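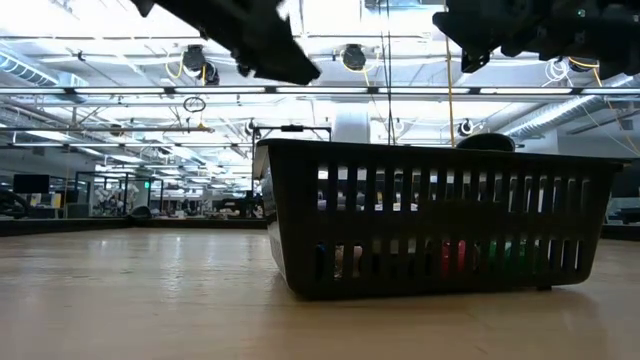
Why does a basket have holes, asks Henok Ejigu, if we use it to keep small things inside? Can a little bottle of nail polish not fall out through the side?

It is a good question, Henok, and to answer it we must look at two things: the basket and the bottle. Both of them are so common in a home that we forget to look at them. Today we will look slowly.

First, the holes. A hole in a basket is a problem only when the thing inside is smaller than the hole. A grain of rice will fall out. A bead will perhaps fall out. A nail polish bottle is much wider than a narrow slot, so it stays. The person who designs a basket chooses the size of the opening for the things that people will put there. For toy cars the openings can be quite big. For buttons you need a box with a solid bottom.

So the holes do no harm. But do they also help? Yes, in several ways. A basket with openings needs less material, and it weighs less when you carry it. Air can go in and out. If you put something a little wet inside, it can dry. And you can see colors through the side without taking everything out, which saves time when you look for the green one.

My daughter and I once counted the openings in the basket we have in our bathroom. There were over 200, and we stopped before the bottom. She said it was more hole than basket. I think she was nearly right.
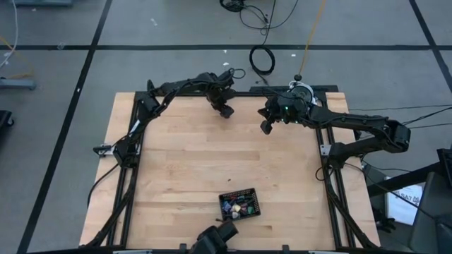
What is inside a nail polish bottle?

Nail polish is a colored liquid that becomes hard in the air. It has a few parts that work together.

One part makes the film. This is the thin, shiny skin that stays on the nail. Another part is the color, which is a very fine powder called pigment. Then there is the solvent. A solvent is a liquid that keeps the other parts dissolved or mixed, so that you can spread them with a brush. When the polish is on the nail, the solvent goes away into the air. We say that it evaporates. You can smell it when this happens. The film and the color stay behind.

Now you can understand why the cap is so important. If the cap is open, the solvent goes out of the bottle also, and the polish becomes thick like old honey. After some time it does not want to leave the brush. A closed cap keeps the solvent at home.

Why do the bottles roll away?

Put a round bottle on its side and give it a small push. It rolls. A round thing touches the table only along a thin line, so there is very little to stop it. A square bottle has a flat side, and it will slide a bit and then stop.

Try this with an adult near you. Take closed bottles of different shapes, or if you have no polish at home, take a marker, a glue stick and a small box. Lay them on their side on a table and push each one with one finger, always with the same small force. Write down which one goes the farthest. You will maybe see that some of them do not go straight. If one end is wider than the other end, the thing goes around in a curve, like a paper cup does. Many bottles have a body and a cap that are not the same width, so they like to make curves too. 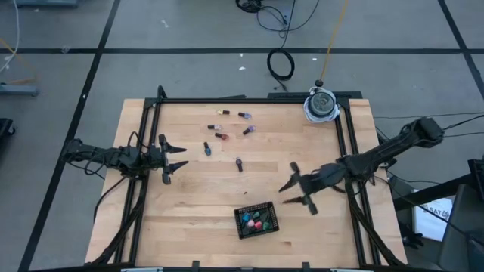 When you have finished with rolling, it is time to put everything away, and a basket is good for this work. Its walls stop the rolling. It does not matter if a bottle is round or square, it cannot leave the table when there is a wall on every side. You can also carry many things in one trip. At our house we have 16 bottles, and without a basket this would be a lot of walking.

How to put bottles away

1. Check each cap. Turn it until it is closed, but do not use all your force, or the next person will not be able to open it.

2. If there is polish on the neck of the bottle, ask an adult to clean it. Dry polish in this place works like glue and the cap will stick.

3. Hold the bottle by its body and not by the cap.

4. Lower it into the basket before you open your fingers. Glass that falls on glass can break, even from a small height.

5. Put the basket in a cool place, far from the window and the heater. Nail polish can catch fire easily, so it must also be far from candles and from the stove.

Standing or lying down?

It is better to keep polish standing up. When a bottle lies on its side for a long time, the liquid sits against the neck and can dry there. For a short time, for example when you carry the basket from one room to another, lying down is no problem if the cap is closed.
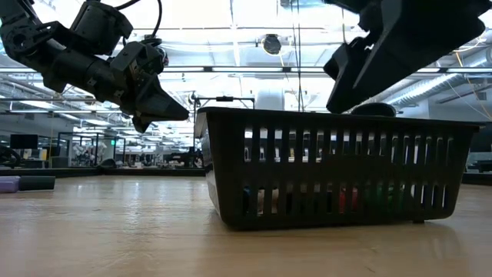
There is one more thing that happens in a bottle while it waits. The pigment is heavier than the liquid, so it goes down very slowly. After some months you can see a dark layer at the bottom and a more clear layer at the top. The polish is not broken. An adult can roll the bottle between two hands until the color is the same everywhere. Shaking also mixes it, but shaking brings air inside, and then you get small bubbles on the nail.

Some bottles have one or two tiny metal balls inside, and these help with the mixing. If you hear a click when you turn the bottle, it is them.

Words to remember

Pigment — a fine powder that gives color.
Solvent — a liquid in which other things can dissolve.
Evaporate — to change from liquid into gas and go into the air.
Film — a very thin layer.

Pirmin Ruchti has asked us why some polish shines and some does not. We will write about this in December.

More from Rindis for Kids
Why Does a Sponge Drink Water?
How a Zipper Closes Its Teeth
Asmaa Zerouali Explains: What Is Soap?
The Drawer That Never Closes

Text: Emanuel Pană | © Rindis, Zarnthorpe | Write to us | Back to top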